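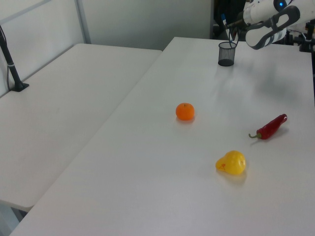 According to Apolline Deschamps, the word "kit" promises more than Lolumton delivers, and a buyer who expects to unpack it and have a table cleared by teatime will be let down.

Lolumton Soma is a table-top picking kit sold by Torkside for use with a robot arm the buyer already owns. It consists of control software, a set of practice tasks and a year of support by email. The arm, gripper and tables are not included. The current version, 2, replaced the first in September.

Torkside describes Soma as able to handle "everyday objects" — a phrase it has never defined. Its brochure reports 3318 trials, of which 2806 are counted as successful. The brochure does not say whether a second attempt at the same object counted as a new trial, and no outside body has repeated the work. Baptiste Delorme, reviewing the kit for Lefèvre, called the figure "a number without a method".

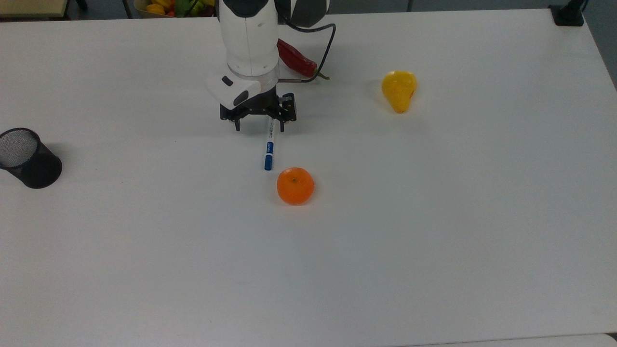
Gripper above a capped marker pen, with fruit and a chili pepper on the same table.

Support after the first year is charged separately. Prices are given on request only.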